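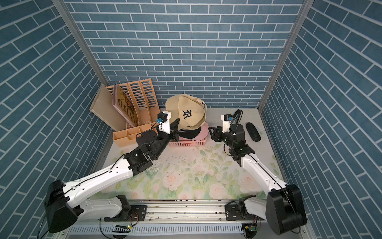 Fault 495 is raised when the two arms of the Stodance cell ask for the same space and the controller cannot settle which one goes first. It stops both arms where they are. The brakes on the rail carriages close, and the arm joints stay powered and hold position. Most reports of this fault come from shared-container work, where both grippers go into one basket from opposite sides. In the hat task one gripper is sent to the black cap and the other to the pink one, and both caps lie partly under the beige cap in the same pink basket, so the safe gap between the wrists gets small well before either gripper closes. Read this whole section before you clear the fault for the first time.

9. Fault 495: Arm Conflict

9.1 What the operator sees

Both arms stop in the middle of a move. The Shemweta screen shows a red bar with the fault number and the name of the arm that asked for the space last. The run timer stops. Any job in the queue stays in the queue.

The arm named on the screen is the one that asked last. It is not always the one in the wrong place. Look at both arms before you decide which one to move.

A second form of the fault appears with the number followed by the letter R. This means the conflict was found on the rail and not at the wrists: the two carriages came closer together than the limit set during installation. Go to 9.5 for that form.

9.2 Before you touch anything

CAUTION: The arms are powered while fault 495 is active. They are holding their own weight and may be pushing against each other or against an object. Do not put your hands inside the booth until step 6 of 9.3 tells you to.

CAUTION: Do not press the emergency stop to clear this fault unless a person is at risk. Cutting power lets the arms drop. An arm that is reaching over a basket or a tray will come down on it, and the wrist camera bracket is a 3D-printed part that will not survive much of a fall.

If a person is at risk, press the emergency stop at once and accept the damage. Then follow the restart steps in Section 2 in full, and come back here.

Note: The fault can stay active for as long as you need. The joint motors get warm when they hold a long reach, and the screen shows a yellow heat mark next to any motor that is close to its limit. If you see a heat mark, move on to 9.3 without waiting for help. If the mark turns red, the arm will lower itself at slow speed.

9.3 Clearing the fault at the wrists

1. Stand at the front of the cell, where you can see both grippers and the full length of the rail.

2. On the Shemweta screen, press Hold Queue. The button turns gray. If it does not, the queue is still live and the next job will start as soon as the fault clears. Press it again.

3. Look at the grippers. Decide which of these you have:
Both grippers open and clear of each other.
One gripper closed on an object, the other open.
Both grippers closed on the same object, or the jaws hooked together.

4. For both open and clear, choose the arm with the shorter way out and press Back Off for that arm. It retraces its last move at slow speed. Wait until it stops by itself.

5. For one gripper closed, back off the open arm first. Leave the closed one alone until the open arm is parked. Then open the closed gripper from the screen and back that arm off too. The object will drop. With soft goods this does no harm.

6. For both closed or hooked, press Limp Hold on the named arm only. The arm keeps its weight up and lets you push it by hand. Reach in with one hand, hold the forearm behind the wrist, and ease it back along the line it came in on. Never hold an arm by the camera or by the bracket under it. Keep your other hand outside the booth.

7. When both arms are parked, press Clear. The red bar goes away and the screen asks for a reason. Pick one. If you are not sure, pick Unknown. A wrong reason is harder to deal with later than a missing one.

8. Go to 9.4 before you release the queue.

Note: Do not press Clear while the wrists are still close together. The controller will accept it, and the fault will come back on the first move. On the early Stodance software the second stop was harder than the first, and Imora had two cells returned with stripped wrist gears for this cause.

9.4 Checks after a wrist conflict

Carry out all of these, even if the arms never touched.

1. Cables. Follow the cable along the upper segment of each arm from the base to the elbow. It should lie close to the segment with a little slack at each end. A cable that has pulled tight at the elbow has been caught. Also look at the small connector on the wrist bracket and push it home with one finger.

2. Camera brackets. Look for white stress lines in the plastic and for a bracket that has turned on its screws. If a bracket has turned, do not turn it back and carry on. The camera has to be set up again (Section 8).

3. Gripper fingers. Close each gripper on nothing. The fingers should meet along their whole length.

4. The mat. Pick up any object that has landed outside its start area. Sweep up crumbs and specks, above all near the center and along the front edge where they gather. Dark specks on a pale mat have been picked up as small objects by the wrist cameras, and an arm that goes looking for one will go through the other arm's space to get there.

5. The basket. Check that it stands flat and has not been pushed toward the back wall. A basket out of place is the most common reason for a repeat fault. Set it back and restart with the contents as loose as you can make them.

6. Items at the back. Anything leaning in the back left corner, such as a board, a magazine or a slatted panel, must still be steady. If a push on the wall panel makes it shift, take it out of the booth for the rest of the run.

If all six checks are good, press Release Queue and watch the first job to the end with your hand near the stop button.

9.5 Clearing the fault on the rail (495 R)

In this form the carriages have closed up on each other. The arms above them can be well apart, and the operator often sees no reason for the stop.

1. Press Hold Queue, as before.

2. Check that no arm segment is resting on the rail or on the slotted cable duct below it. If one is, lift it clear with Limp Hold before you do anything else.

3. Press Carriage Apart. Each carriage moves outward a short way and stops. Hold the button only until you hear the brakes close.

4. If one carriage does not move, let go of the button. Do not press it again. Switch the cell to Service and cut power with the arms supported, as described in Section 2.

5. With power off, look along the rail for a loose screw, a tie end, or a thread from a garment. Wipe the rail with a dry cloth. Do not use oil.

6. Look at the circuit boards below the rail, one at each side. Check that no wire has come out of its socket and that no cable is lying where a carriage can run over it.

7. Restore power and repeat step 3. If the carriage still does not move, take the cell out of use.

CAUTION: The gap between the carriage plates will trap a finger. The brakes do not release for a hand, and the slow speed setting does not limit the force.

9.6 When the fault keeps coming back

One stop of this kind in a long run is normal and needs no report. Take the cell out of use and contact Imora service if any of these is true:

The fault comes back on the first move after the checks in 9.4.
The screen names an arm that has not moved since the last job.
The wrists touched and no fault was raised.

The last one is the serious one. It happened at the Trultolcombe site, where the right wrist camera had been fitted again after a cleaning and the offset was never saved. The controller took the wrist to be further right than it was, and the grippers met over the basket at full speed with a clean screen. If you see contact without a stop, leave the arms as they are, save the log from the Service page, and hang the out-of-use tag on the front of the cell.

Until service has answered you may run one arm alone. Park the other at the end of the rail and lock it with its key — the screen lock is not enough for this, as it is lifted by a restart.

9.7 Setting the wait order

Jobs that use a shared container should have a wait order. With a wait order set, the second arm stays outside the container until the first has lifted its object clear of the rim.

1. Open the job and choose Shared Space.
2. Mark the container.
3. Choose which arm goes first. For a pile, choose the arm that takes the item on top.
4. Save, then run the job once at slow speed with both arms.

The wait order makes the job slower. It does not replace the wrist gap limit, and the limit must not be lowered to win the time back. Jobs made before the November software release have no Shared Space page and must be opened and saved again before it appears.

Section revised 2020-09-14, Sombat Saithong, Imora service documentation. Replaces the loose sheet "Arm Conflict" shipped with earlier cells.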